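Heriberto Puma
2025-09-25

1/ So many of you asked how I store my perfumes after my last post that I'm finally writing it all up. Get a cup of coffee, I do go on a bit (my sister Yolanda Alvarado will back you up on that).

2/ I own far too many bottles, and the one I love most is Fletham by Rosenthal, a fig and cedar thing I've worn for 5 years. The first bottle lived on my bathroom shelf, next to the shower, and by the second summer the top had gone sour, a little like old nail polish. I was heartbroken!

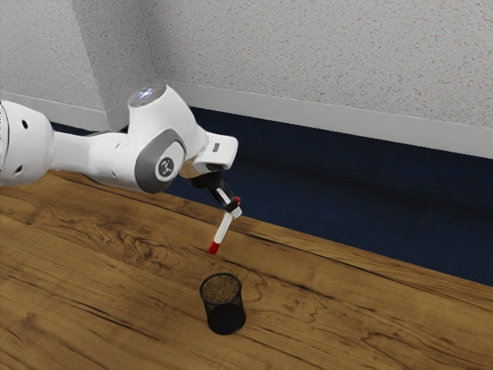
3/ Bathrooms get steamy, then cold, then steamy again, and perfume really doesn't care for that. Mine all sit in a bedroom closet now, standing up, caps on. Keep the boxes too! I know they take up space, but they block the light beautifully.

4/ Windowsills are the other big one. I know the bottles look gorgeous with the sun coming through them, I used to do it myself. Put an empty one there and enjoy it just as much.

5/ Do you need a special perfume fridge? Tristo makes a sweet little one for 300 dollars and I was so tempted back in April. I bought more perfume instead, so there you go. A cool closet has been fine for me, even for my citruses, and those are the fussy ones.

6/ If you split a bottle with friends, fill the little vials nearly to the top. Less air in there, and the scent keeps longer. I get the glass ones from Prunden, 20 to a bag, and I label every one the minute it's filled (ask me about the mystery vial of last winter).

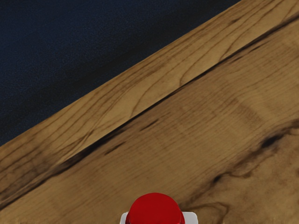

Wooden tabletop with dark navy past the edge

7/ Next time I'll talk about layering, and whether my old Fletham can be saved by wearing a vanilla over it. Tell me where you keep yours, I read every reply!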